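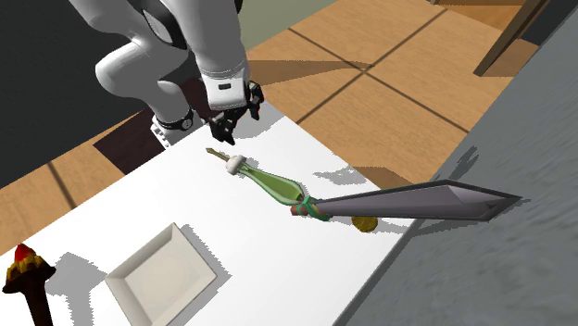

Kekier, Brosov. Brazo blanco sobre la mesa.

Visita a la planta de envases de vidrio de Kekier (Brosov), julio

La jornada de puertas abiertas empezó a las nueve en el patio de materias primas. El grupo era de 16 personas, casi todas del sector del embotellado. La visita la condujo Norbert Virág, responsable de horno, que limitó las explicaciones al vidrio verde porque la línea de incoloro estaba en cambio de molde.

La mezcla se compone de arena, carbonato sódico, caliza y una proporción alta de calcín. El color se obtiene con óxido de cromo. Según Virág, el calcín llega clasificado en origen, pero pasa por un segundo separador óptico que retira cerámica y piedra. Un fragmento de loza que entre en el horno no funde y aparece semanas después como inclusión en la pared de un envase. El rechazo de ese separador se pesa por turno y se devuelve al proveedor, Mirani, con su ficha.

El horno es de llama transversal, con regeneradores de cámara. No se permite el paso a la plataforma de boquillas; se observa desde una pasarela lateral, con visor. La planta extrae unas 303 toneladas diarias y el horno se encuentra en su séptimo año de campaña. La erosión del refractario se vigila sobre todo en la garganta y en la línea de vidrio, por termografía y con sondeos periódicos.

En la zona caliente vimos una máquina de secciones individuales, de tipo IS, en proceso soplado-soplado para botella de boca estrecha. La gota cae al molde preparador, se forma primero la boca y después el cuerpo en el molde terminador. El engrase de moldes sigue siendo manual en dos secciones – las demás llevan pulverización automática – y el intervalo depende de la referencia. A la salida, el archa de recocido tarda 13 minutos menos que la anterior en completar el ciclo, según el panel informativo. No se indicaba la curva de temperaturas, y la pregunta quedó sin respuesta.

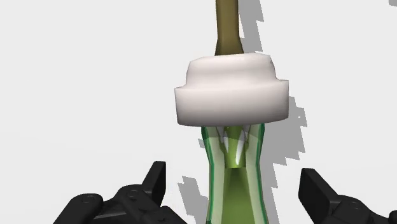
El acabado de boca ocupó la parte más útil de la mañana. Kekier controla diámetro exterior, diámetro interior, planitud de la superficie de sellado y verticalidad del eje. La última cota suele descuidarse en las especificaciones de compra, aunque un cuello inclinado descentra el cierre. Con una tapa blanca escalonada como la de la botella verde, cuyo nivel inferior se abre hacia fuera a ambos lados, conviene además acotar el hombro en el plano: el vuelo de la tapa reduce el espacio libre junto al cuello. El laboratorio aplica la misma plantilla a todas las referencias verdes.

La inspección en frío se hace con equipos Velix. El choque térmico y la presión interna se ensayan por muestreo. Pedí la tabla de defectos críticos y me remitieron a la oficina técnica, que abre los lunes a partir de las diez.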